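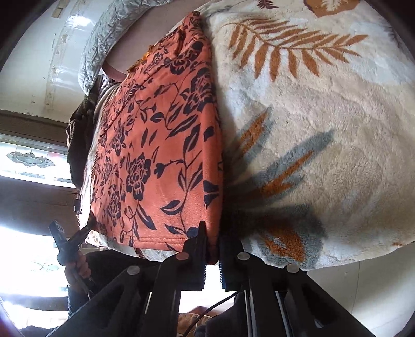

オレンジ系の花柄の布と、クリーム色の毛布

自宅から祈り会をつなぐ手順(Vikeo版)

2020年4月16日更新。急いで書いてます。誤字あったらごめんなさい、あとで直します。

集まれなくなってから祈り会をオンラインに移しました。うちのやり方が知りたいというメールが続いたので、まとめて。パソコンに強い人向けではないです。祈り会の進行をやったことがある人なら、たぶんそのままできます。

用意するもの
・Vikeoを入れたパソコンかタブレット。スマホでも可、ただし司会はスマホだとつらい
・聖書(訳は先にそろえておく。違う訳で輪読すると、けっこう迷子になる)
・祈りの課題を書く紙。画面のメモ機能は途中で消えたことがあるので紙
・イヤホン
・家の電話。あれば

前の日まで

まず係を2人決める。司会と、つなぐ係。同じ人がやらない。うちは最初、司会の私が入室の許可も音量の相談も全部受けて、詩編を読みながら「聞こえますかー」とやっていました。祈りどころではない。今はエディン・アタナソフさんがつなぐ係。司会は画面のことを一切さわらない。

次、部屋をつくる。Vikeoの「新しい部屋」から。名前は「祈り会」だけで十分。教会名や住所は入れない。合言葉は必ずつける。部屋番号は毎回変えずに固定のほうがいいです。うちは末尾が764で、年配の方には「おしまいが764の部屋」で通じるようになりました。合言葉のほうは月ごとに変更。

案内を送る。メールの人、メールを見ない人、両方いるので分ける。文面は短く。

 祈り会のご案内
 夜7時半から、入室は15分前から
 読むところ 詩編121編
 部屋番号と合言葉は下に
 入れないときはエディンさんに電話

これだけ。長い案内は読まれないです。うちは一度、画面の図入りで長いのを送って、全員から電話が来ました。

メールを見ない方には電話。番号を読み上げて、復唱してもらう。ついでに祈りの課題も聞いておくと当日が楽。

祈りの課題の扱い

ここは丁寧に。病名、家族のこと、仕事のこと。本人が言っていいと言った範囲だけ書く。迷ったら名前だけにする。録画はしない。「休んだ人のために録っておいて」と頼まれることがあるけど、断っています。聞き返せる祈り会になると、話せないことが増えるので。説教の録画とは別もの、と考えてください。

課題のリストはメールで回さない。司会の手元の紙だけ。終わったら細かく破って捨てる。

当日の流れ

入室。つなぐ係が先に入って待つ。来た人の名前を呼んで声をかける。このとき音の確認もすませる。雑談はここで好きなだけ。始まってからだと収拾がつかない。

開会の祈り。司会がする。短く。

賛美。問題はこれ。全員で歌うと声がずれてひどいことになる。何度か挑戦して、あきらめました。ひとりが歌って、ほかの人は音を切って自分の部屋で歌う。うちの歌集の175番が短くて、伴奏なしでもいけるのでよく使います。歌う人は前もって頼んでおく。その場で「どなたか」と言うと、沈黙が長いながい。

聖書を読む。一節ずつ回すのは対面ならいいけど、画面だと次が誰かわからなくなる。司会が名前を呼んで、数節ずつまとめて。「次、エヴドキアさん、5節から」という感じ。読みたくない人は飛ばしてよいと先に言っておくこと。

短い分かち合い。司会から問いを2つまで。うちでよく使うのは「どの言葉が残りましたか」。感想が出なくても待つ。画面の沈黙は対面より長く感じるけど、時計を見るとそうでもない。

課題を出し合う。司会が紙に書いて、最後に読み上げて確認。聞きちがいが多いのでここは省略しない。

祈り。全体でひとりずつ祈るか、小部屋に分けるか。人が少ない日は分けない。分けるときは、機械が苦手な人同士が同じ部屋にならないようにつなぐ係が組む。戻る時間を先に言う。急に画面が切りかわるので、祈りの途中で戻された方がいました。申し訳なかった。閉じる前に声をかけに回ること。

主の祈り。声をそろえようとしない。司会だけ音を入れて、ほかの人は音を切って一緒に。それで十分いっしょに祈れます。

閉会。すぐ切らない。部屋はしばらく開けたままにして、残りたい人は残る。ひとり暮らしの方はだいたい残られます。ここの時間がいちばん大事かもしれないです。

電話だけの人

パソコンがない方は、つなぐ係がその家に電話をかけて、受話器をパソコンの横に置く。原始的だけど確実。このときイヤホンは外して、スピーカーの音を少し大きめに。電話の方の声が小さいときは、つなぐ係が言い直して伝える。エヴドキア・パナイオトゥさんは最初この方法で、今は孫さんに設定してもらってVikeoから入っておられます。

困ったとき

声がぼわんと響く
 同じ部屋で二台つないでいる。片方の音を切る。

誰かの家のテレビが聞こえる
 つなぐ係が音を切る。名指しで注意しない。

知らない人が入ってきた
 名前をたずねて、返事がなければ退室してもらう。合言葉はその晩のうちに変更。

司会の回線が落ちた
 つなぐ係が詩編をもう一度ゆっくり読む。たいてい読み終わるまえに戻ってきます。戻らなければそのまま祈りに入る。

顔を映したくない
 映さなくてよい。理由は聞かない。

祈りの声がかぶった
 どちらかが先にどうぞ、で大丈夫。気にしすぎないこと。

終わったあと

来られなかった方に一言。電話でもはがきでも。来週の箇所だけ伝えれば十分、出席を責めるような感じにならないように。あと、つなぐ係にお礼を言ってくさい。ずっと画面の番をしていて、自分はなかなか祈れていないので。うちは月に一度、係を交代することにしました。

Vikeo以外のやり方は試していないのでわかりません。Plamarでやっている教会の方、よかったら手順をメールで教えてください。小部屋の分け方がどうなるのか知りたいです。子どもの祈り会の版は、来週書きます。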